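3.2 Small accessories in household waste

Hair accessories made up a small share of the sorted material by weight, but they were hard to place in any of the existing categories. The Srour sorting guide lists combs and brushes under rigid plastics and says nothing about ties or clips. In the first round, sorters in Trornow put spiral coil ties with flexible film, while those in Losia put them with textiles. Claw clips were split between rigid plastics and mixed items, mostly depending on whether the metal spring had been noticed.

For the second round we added two subcategories. Elastic accessories (E) covers any tie or band that returns to its shape after stretching, with or without a fabric cover. Hinged accessories (H) covers clips with two parts joined by a spring or pin. Flat snap clips without a hinge stayed in the general rigid group. Items were assigned by form alone – no test of the polymer was made at this stage. Figure 4 gives one item for each subcategory.

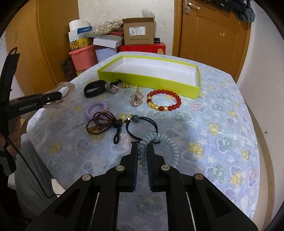
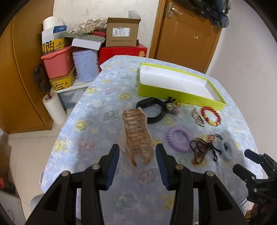

Figure 4. Hair accessories by subcategory: spiral coil tie, class E (first image); claw clip, class H (second image).

In total, 1632 accessories were recorded over both rounds. Each was weighed on a bench scale after surface dirt and hair had been removed by hand. Hair was kept in a separate bag and its weight was not counted. Broken clips were entered as one item when both halves came from the same bag, and otherwise as two. Loose springs were moved to the metals group.

The most common difficulty in class E was the fabric-covered band with a metal joint. Sorters were told to ignore the joint unless it had come apart. In class H, clips with glued decoration caused the most disagreement, and these were set aside and reviewed at the end of each session. A clip stayed in class H if the hinge could still be found, even when most of the teeth were missing.

The records were entered in Sekorix using a form with separate fields for class, weight and condition. Bags with a total weight under 180 grams were left out of the comparison between towns, as a single large clip could change their shares too much. They remain in the item counts in Section 4.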